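Speaker notes, Monday evening talk, Gultness parish hall
Hường Lý

Start on time even if the coffee line is long. The coffee line is always long.

Opening: I was asked to talk about faith and the climate for twenty-five minutes. My predecessor in this slot did the Book of Job, so the bar for cheerfulness is low.

Who we are. Four congregations along the Marquez River, sharing one boiler expert and a great many opinions. Two years ago we signed the Skovlow pledge, which commits us to cutting what we burn. Signing took a minute. Pause here for the people who were at the meeting before it.

The heating story. St. Anne's used 690 gallons of oil last winter, most of it spent warming the ceiling. The angels up there were very comfortable. We moved the small services into the side chapel and heard up to 240 complaints, depending on whether you count Walter once.

(Check Walter is in the room. He likes this one.)

Scripture, briefly. Genesis 2:15, to till it and keep it. Read it slowly. Don't do the Hebrew, you did the Hebrew in April and lost the back rows.

The river. When it came up over Jestirley Road we had 210 people sleeping in a building with three showers. Some of them had never been inside a church and were very polite about the carpet. Say plainly that they'll be back, and that so will the water. Let that sit. No joke here.

What I'm asking for:
Let someone look at your attic.
Come to the county hearing on the levee. It's dull. Bring knitting.
Talk to your grandchildren about this, then let them talk.

If someone asks about hope, tell them about the bean rows behind the rectory. If someone asks about solar panels on the steeple, refer them to the bishop.

Closing prayer, the short one. Then stack the chairs, and leave the piano where it is.
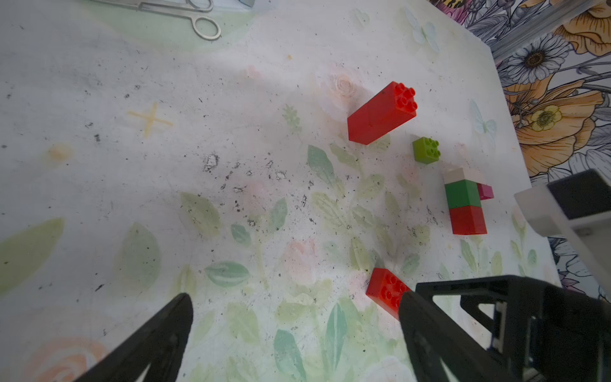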